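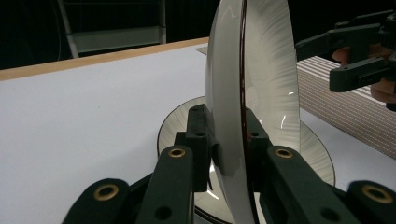
**Do you need two hand-held grippers for dishes and lids, or will one do?**

For small things with a good edge, one is plenty, but for anything wide, shallow or slick we'd now reach for a pair every time.

That question came in from a reader in June, and I'm sorry it has taken us so long to get to it properly! We've had a good many evenings at the Sulletside bench since then (and a good many cups of coffee), and I think we finally have enough to say something useful about how the Nindix and Westerberg finger tips compare when you're holding a gripper in each hand and trying to pick up kitchen things without sending them across the table.

Horácio Patrício set up the trials and I mostly kept the notes. We did 23 tries with the Nindix tips and 23 with the Westerberg ones, taking turns so that neither of us got too much practice on one kind. The Nindix tips are the stiffer of the two. They're lovely on a lid standing up on its edge, where you want to come in from both faces and press, and you can feel through the handle when you've got it. The Westerberg tips have more give to them, and on the same lids they tended to let the top lean over before you'd started to lift. Out of our 23 tries we had 17 good lifts with Nindix, and I stopped writing down the Westerberg number after Horácio and I disagreed over what counted as a drop. We'll run that part again with the rule written on the wall first.

Clear lids are hard on the cameras too, and I should have said so sooner. You look at the recording afterward and half the edge is gone, or there's a bright spot sitting right where the tip is supposed to touch. We turned one lamp away and it helped some. If any of you have found a better way, please write in — I'd much sooner borrow your trick than invent my own.

Shallow dishes were where the Westerberg tips won me over.

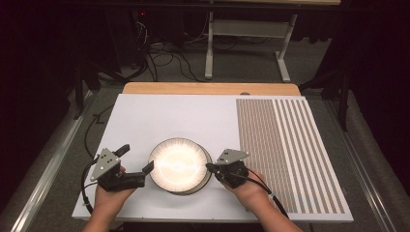 With a low rim you can't get much of a finger underneath, so you end up squeezing in from the left and the right together and hoping your two hands agree. The softer tips forgive you if one hand gets there early. With the stiff ones, the early hand just pushes the dish along until the other one catches it, and we did a fair amount of chasing that way. Going slower was the best cure for both kinds, and so was resting your elbows.

We also tried mounting the tips at 90 degrees to the way they came, on a hunch of Horácio's, and I can't recommend it. They bumped into each other and my wrists complained all the next day.

Still to come is the Catero controller, which has been sitting in its box while we fussed over tips. I'd like to see whether the grip reading it gives lines up with what our hands were telling us. If you'd like to come by Sulletside and take a turn, just reply to this newsletter, and bring along a dish or a lid you're fond of (but not too fond of!).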